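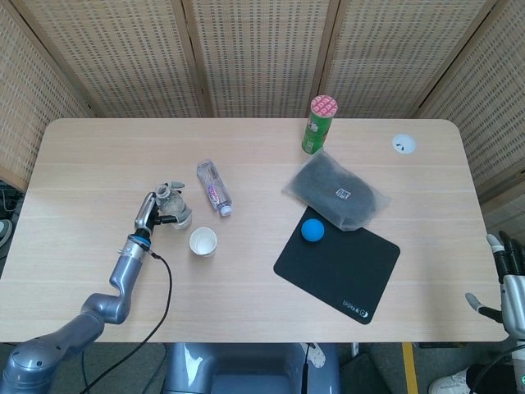
A two-handed robot at a tabletop handling station, gripping a plastic bottle.

Home | About Fleneritz | Standards Work | Open Calls | Contact

Call for Participants: Working Group on Good Practice in Shared Tabletop Handling

Fleneritz invites applications from persons wishing to serve on its Working Group on Good Practice in Shared Tabletop Handling. The group will prepare a written code of practice for workplaces in which robots with arms and hands handle everyday objects near people. It will be chaired by Ingegerd Sandberg, with Surachet Petchrat as technical secretary.

Background

Existing guidance at our member sites was written for fenced machines doing a single repeated task. Much of the present work is different. A robot may be asked to pick up a bottle, a paper cup or a bagged piece of fabric from the same table, with staff standing close by. Sites have developed their own rules for this work, and those rules do not agree with one another. A review of site procedures at Mikitau and Andrade found 87 separate instructions on stopping, approaching and restarting a robot, several of them in direct conflict.

Scope of the work

The code will cover the following matters:

- Marking of floor areas and the distance to be kept by persons on foot
- Routing and securing of cables on and near the work surface
- Choice of test objects, including containers of liquid
- Grip force limits and the handling of dropped items
- Duties of the operator and of a second person within reach of the stop control
- Footwear, loose clothing and jewelry
- Records to be kept after an unplanned stop

The design of robot hands and the licensing of control software are outside the scope of this call.

Who may apply

The group will have 28 members. Applications are welcome from operators, safety officers, maintenance staff, trainers and researchers. Applicants must have completed at least 200 hours of work in a room where a robot arm is in use. Formal qualifications in engineering are not required. Places will be reserved for persons whose main duties are at the work table, as their experience has been missing from earlier drafts.

Employees of equipment suppliers may apply but must declare their interest in writing. They may take part in discussion and will not vote on the final text.

What is expected of members

Members will read draft sections, attend working meetings and take part in two practical sessions at the Curnadico test rooms. During practical sessions, members will observe handling tasks, apply the draft rules as written and note any rule that cannot be followed. Site instructions must be obeyed at all times. Closed shoes are required.

Travel costs will be repaid at the standard rate on presentation of receipts. Members receive no fee. Employers are asked to treat attendance as working time.

How to apply

Applicants should submit a letter of no more than two pages stating their present duties, the kind of equipment they work with and one rule or practice they believe should be changed. A short statement of support from a supervisor should be attached. Applications must reach Tegan Maihi at the Fleneritz Standards Office by 17/06/2023. Incomplete applications will not be considered.

Selection will be made by Siv Løken and Embla Björklund. All applicants will be informed of the outcome in writing. Questions on the scope of the code should be addressed to the technical secretary.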